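Sadora Bimanual Handling Project
Progress report to the Zusmont fund, April

Dear Radosław,

Thank you again for the patience you showed us over the winter, and for reading the last report so closely that you caught the mistake in our budget table. I am happy to say this one has much more robot in it and much less accounting.

What we set out to do

You will remember that the question behind Sadora is a simple one to ask and a slow one to answer: can a two-arm policy learn to load plates into a dish rack from human demonstrations alone, with no model of each plate given to it beforehand? Plates are thin, shiny and hard to get a finger under, and we have come to respect them a good deal. We use a mixed set of patterned ones, so that the policy can't lean on one color or one rim, and we lay them flat on the floor of the cell on both sides of the rack. The walls carry printed spirals and the floor a marble pattern, and both can be changed when we want to test against a new background.
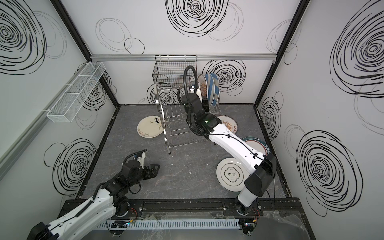

Data collection

We now have 1137 demonstrations that passed review, almost all of them recorded by Zbigniew Czarnecka, who has built up a lovely, unhurried style at the controls. Early on we kept every run, including the clumsy ones, and the policy faithfully learned our hesitations. In the present set we keep a recovery only when the operator finishes it cleanly. Reviewing took longer than I had planned – my fault, I guessed at the hours – but I would do it the same way again.

Results so far

We compared four training variants on the same plate layouts. The one we call Jatus, which predicts short stretches of motion and checks the wrist view before committing to the next, was the steadiest when the rack was already partly filled. That is the case we care about most, as the gap for the next plate gets narrower and the gripper itself hides part of it.

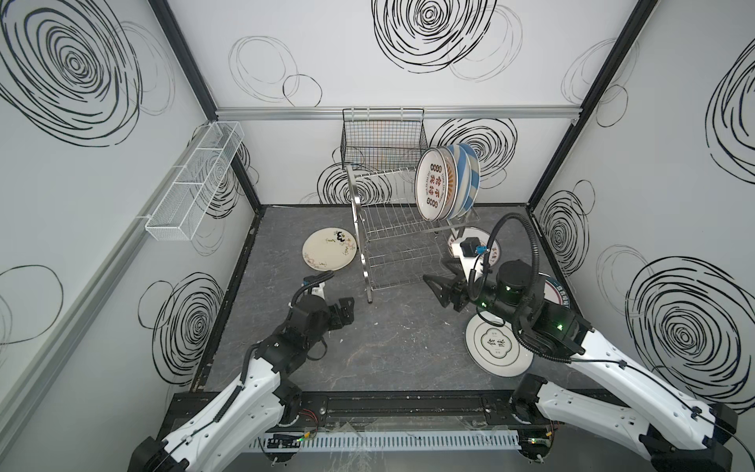

The older baseline, Pinheiro, still does well with the first plate and then tends to drift, releasing a little early. Zbigniew suspects the timing labels and I suspect the camera placement, and we have agreed to test both before arguing any further. Handing a plate from one arm to the other remains our weak spot, and I would rather tell you so now than dress it up.

Next steps

We would like to spend the coming two months on handovers and on plates the policy has never met. I would also like to move a small part of the travel money into spare gripper fingers, if you are comfortable with that. A short reply by email is plenty, and you are very welcome to come and see the cell for yourself whenever you are nearby.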